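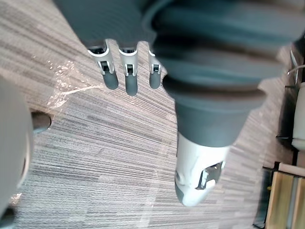 Druvham Leather Care Kit, Large

Item no. 1028
Made by Prirnmont
In stock, ships from our Chávez warehouse

The Druvham kit is a cleaner and a conditioner for finished leather furniture. It is sold as a set and the two bottles are meant to be used together. The cleaner lifts body oil, dust and light food marks. The conditioner goes on afterward and leaves a thin, dull coat that does not feel sticky once it has been buffed.

The large size replaces the old Zimex bottle set, which we no longer carry. The formula is milder and has no added scent. If you still have Zimex cleaner at home you can finish it first, but do not mix the two in one bottle.

What it works on

Use it on pigmented and semi-aniline leather, in any color. That covers most sofas, recliners and dining chairs sold today. It can also be used on the vinyl panels that many makers put on the back and sides of a leather sofa – skip the conditioner there.

Do not use it on suede, nubuck, or raw leather that darkens when you touch it with a damp finger. Pale leather shows hand oil first on the armrests and headrests, and those are the places to check when you are deciding if the sofa is due for a cleaning.
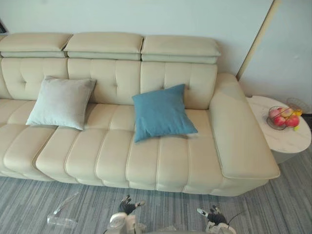
What is in the box

Cleaner, one bottle with foam pump
Conditioner, one bottle with flip cap
2 microfiber cloths
Soft brush with a beech handle
Printed instructions in English and Spanish

How to use it

Vacuum first, with the soft brush head. Grit left in the seams will scratch once it is wet. Take your time along piping and between cushions.

Test the cleaner on a hidden spot, such as under a seat cushion or low on the back, and let it dry. If any color comes off on the cloth, stop there.

Pump foam onto the cloth or the brush and work one section at a time in small circles. Light pressure is enough. On tufted backs and channeled seats, run the brush along the seam and then wipe it with a clean part of the cloth.
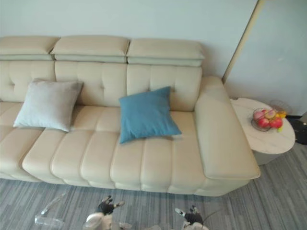
Leave the leather to air dry, usually an hour or so. A hair dryer or a heater pulled up close can stiffen the finish. When the surface is dry to the touch, put on a thin coat of conditioner, wait ten minutes and buff.

Jhair Muñoz in our service department suggests doing the headrests and arms twice as often as the rest. He also gets a lot of calls regarding dye transfer from new jeans and dark knitwear. The cleaner will take off a fresh mark in most cases. One that has been there over 50 days will probably need a dye remover, sold separately. Dark clothes and throws should be washed before they spend much time on light leather.

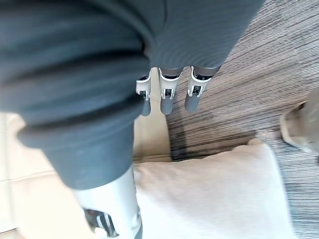

Storage and shelf life

Keep both bottles upright and away from frost. The conditioner thickens in the cold but comes back if you stand it in warm water and shake it. Use within two years of opening.

Refills and returns

Both bottles can be bought on their own, and the pump fits the refill. Unopened kits can be returned within 96 days. Opened kits can be exchanged if the pump or cap is faulty.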